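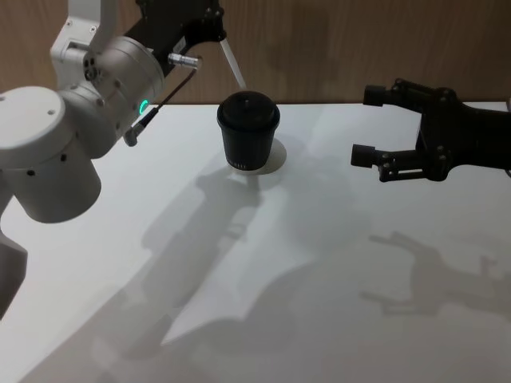 29 September 2025

**Coppens to run freight barges on the Brenia from Hirkutham wharf**

Freight goes back on the river Brenia this autumn. Haulage and warehousing firm Coppens has signed a lease on the old grain wharf at Hirkutham and will run a barge service from there down to the container port at the river mouth.

Two barges to begin with. The first, the Ikar, is already alongside and having her hatch covers replaced. The second is being fitted out downriver and joins once the survey is signed off.

The run is 71 kilometres with two locks. Boxes, bagged feed, timber and scrap going down, mostly boxes and fertiliser coming back. No tankers and no hazardous goods under the present licence.

Wouter Dewulf, managing director of Coppens, said: "We've had lorries sitting in the queue at the port gate for years and paying drivers to sit in them. The river goes to the same place. It's slower, everyone knows it's slower, but a load of timber doesn't mind getting there tomorrow."

The wharf

Lease is for 18 years. Coppens takes on the quay wall, the rail-mounted crane and the lower shed. The upper shed stays with the present tenants and their access is not affected. Quay wall repairs are finished on the upstream half, the downstream half will be done over winter while barges use the other berth.

The crane has been re-roped and load tested. A reach stacker is on order for the yard.

Dredging at the berth was completed in September. Boat owners should note that the marker buoys off the wharf have been moved out towards mid channel – please go by the new positions and not the old chart.

Timetable and bookings

Sailings will be on fixed days, one down and one up to start with, more if the bookings are there. Cut-off for cargo is noon the day before sailing. Full loads and part loads both taken. Part loads are grouped in the lower shed and customers can drop off themselves or have it collected.

Kacper Laskowska, who will manage the wharf, said: "We've got firm bookings for the first sailings, mainly feed and sawn timber. What we want now is return cargo. If you're bringing anything in through the port and it ends up within an hour of Hirkutham, ring us, we'll give you a price teh same day."

The first quarter's bookings stand at 1,717 tonnes, counting both directions.

Low water is the obvious question. Coppens says barges will be loaded lighter in dry spells and if the river closes altogether cargo goes by road at the quoted price, no surcharge. Same applies to lock closures.

Residents

Crane working will be in daytime hours only, no loading on Sundays. The lorry route in and out is by the bypass and not through the high street, and that's a condition of the lease. The towpath stays open past the wharf except during lifts, when a banksman will hold walkers and cyclists back for a few minutes. Anglers keep the bank below the slipway.

An open afternoon is planned before the first sailing, with a chance to go aboard the Ikar. Date to be confirmed and will be put up on the wharf gates and at the lock cottages.

ENDS

Notes to editors

– Coppens is a family owned haulage and warehousing company. It has not operated on the water before.
– Crews are being supplied under contract for the first year, with deckhand training places offered locally after that.
– Interviews with Wouter Dewulf or Kacper Laskowska can be arranged thorugh the Hirkutham wharf office. Mornings best.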